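Subject: Re: [preserving] First go at cucumbers, why are mine soft?

> I've got 2 kg of little cukes from the Pivcombe market and last year's
> batch went to mush by July. Do you salt first, or straight into brine?

Salt first, always! I learned that the hard way. Pick over the whole lot and snip off the blossom ends, then rinse and let them drain for as long as you can stand.

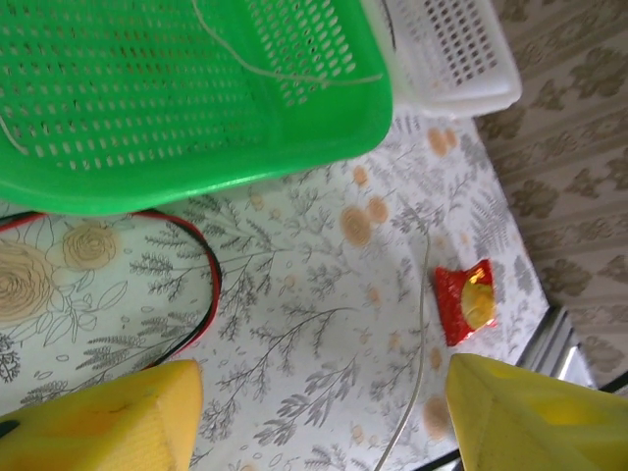
Green basket and white basket, leafy tablecloth

Then it's 300 g of coarse salt over the lot and into the fridge overnight. I used to skimp on this and got the same mush you're describing — limp, sad things even the chooks walked past.

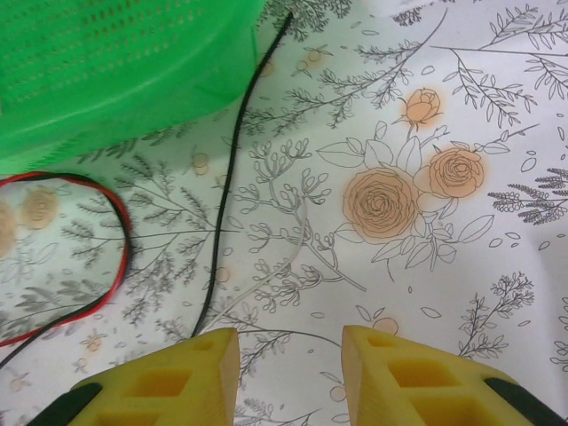
The cloth with the peachy roses

For jars I've gone off the Dudix ones, as the lids rust on me by the second season. Oberholzer clips cost more but mine have lasted.

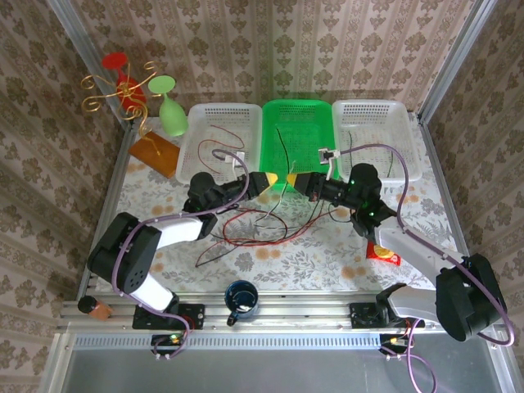 Table with the wallpaper behind

Vinegar next, and please don't water it down below what your recipe says. I like a bay leaf and a bit of dill in every jar.

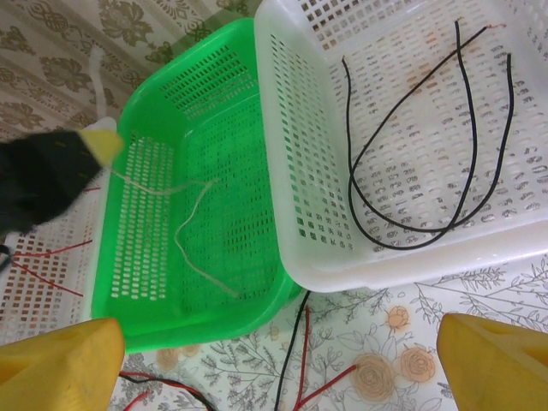 Draining is where I reckon most people rush (me included, when the footy's on). You want holes in the bottom as well as the sides, like the green basket has, so the water isn't sitting under the bottom layer. A tea towel underneath catches the rest.

Let us know how you go, and keep me a jar!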